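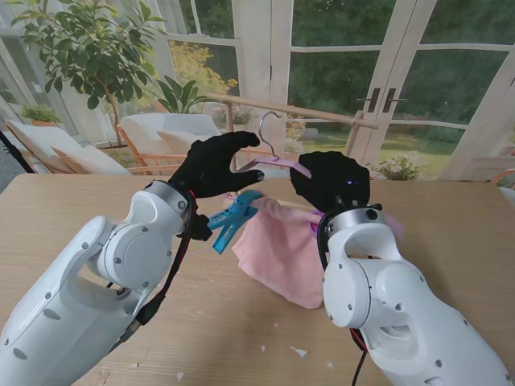
Section 7. Running the towel-hanging demonstration for visitors

7.1 Scope

This section covers the open-day set-up of the Trevis two-arm station at the Skoscombe garden room. It assumes that the arms have been mounted and calibrated as described in Section 4 and that the operator has signed the Grultham operating sheet. Pegging of socks and small items is covered in Section 8.

7.2 Items required

Light terry towel, one colour, no fringe
Plastic clothes hanger with metal hook
Spring clothes pegs
Wooden drying rail on two posts
Pair of black fabric gloves for the hands, plus one spare pair

Use the towels from the demonstration box. Bath sheets are too heavy and drag on the table when lifted.

7.3 Preparing the table

1. Place the rail at the far side of the table, parallel to the back edge. A slight angle is acceptable and is corrected in step 4 of 7.4.
2. Check that both posts stand flat and that the rail does not turn when pushed with one finger.
3. Set the arms to the park position, one at each near corner of the table.
4. Fit the gloves. Pull the fabric fully down each finger; a loose fingertip will catch in the hanger.
5. Check that the cables have enough slack for a full reach to the rail. They must not pass between the hands.
6. Clear cups, leaflets and visitors' belongings from the table.

Note: In bright weather, run the camera exposure check after the room lights have been set. Repeat it at noon if the demonstration continues into the afternoon.

7.4 Starting the cycle

1. Switch on the controller and wait for the status light on the back of the right hand to show blue.
2. Select programme 282 (hanger, single towel). Do not select 127, which is the folding programme and expects a bare table.
3. Lay the towel and hanger in the start area. Keep the hook pointing away from the operator.
4. Run the rail search. The station moves slowly along the rail and stores its position.
5. Ask visitors to step back behind the floor line.
6. Press Start. Keep one hand on the stop button until the hook is on the rail.

The right hand holds the towel and the end of the hanger together while the left hand works along the top edge. The grip on the right is firm and should not be adjusted by hand once the cycle is under way.

CAUTION: Do not reach over the table to straighten the towel or retrieve a peg. Press Stop first and wait for both arms to come to rest — this may take up to five seconds.

7.5 Faults during a demonstration

Code 469: towel edge not found. Press Stop, return the towel to the start area and shake out any folded corner. Restart from step 3 of 7.4.

Hook misses the rail: repeat the rail search. If it misses again, check whether a post has been knocked.

Peg dropped: leave it until the cycle has ended.

7.6 Closing down

1. Return both arms to park and switch off the controller.
2. Remove the gloves and inspect the fingertips for wear.
3. Enter the number of completed cycles and any codes in the Zanetti logbook.
4. Report unresolved faults to Greer Laing. Requests for further visits go to Shu-fen Cheung.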